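Home | Products | Support | FAQ | Contact

This site uses cookies to remember your settings. Accept | Manage

Juvska Grasp Planner: Frequently Asked Questions

What does the planner do?
Juvska receives a labeled view of the workspace and returns a ranked list of grasps. It does not move the arm itself. Motion is handled by the Segers controller, which must be installed separately.

How many candidate grasps are returned?
The default is 10. The limit may be raised to 49 in the settings file, although planning time will increase.

Can the planner work with mixed objects in one container?
Yes. Soft, hard and crumpled items may be placed together. Users should expect lower scores for clear plastic, which depth sensing often reads poorly. 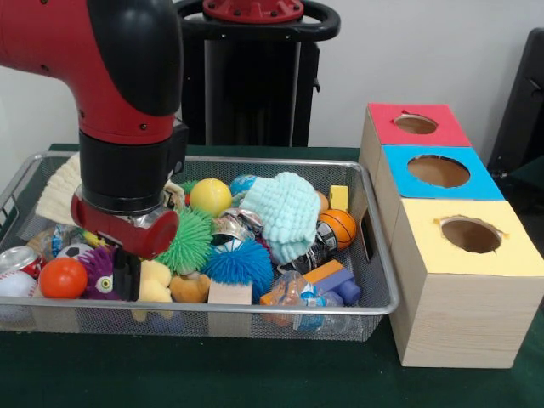
Gripper finger among mixed objects in a wire-mesh basket.

Why does the planner reject a grasp close to the basket wall?
Each grasp is checked against the container model before it is ranked. If the rim height is set too high, valid grasps near the edge will be removed. Please measure the rim and update the model.

What does error 139 mean?
The planner has lost its connection to the controller. Confirm that port 2332 is open and restart the planning service.

Is the older Zurach file format supported?
Support ends in June. A conversion tool is supplied with the current release.

Who should be contacted about licensing?
Inquiries should be addressed to Angus Gillies at the Fleltelbridge office.

Page last reviewed 23 Jan 2024

Print this page | E-mail this page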